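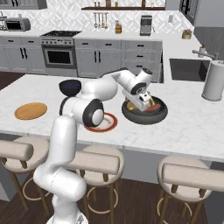

> Day-old bread makes better toast, says the Ditanitz list, and anyone toasting it fresh is wasting a loaf.

I have toasted fresh Ditanitz rolls since last May and remain unpunished. A fresh roll goes soft in the middle, which some of us were hoping for.
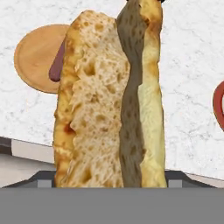

My Trillov toaster has 29 settings, of which I trust two. The rest are charcoal – or warm bread with ambitions. For anything thick I use a dry pan, medium heat, cut side down, three minutes, lid off.
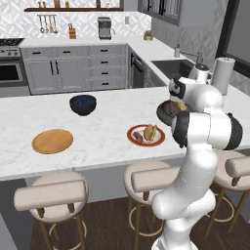
Butter goes on after. The Bortolotti people butter first and then write to this list about smoke.

Tags: bread, toast, old arguments

Comments
Butter first. Open a window.
Which two settings?
Mine is a Plillent and has one setting, off.

List contact | Archive, Apr 23, 2019 | Back to top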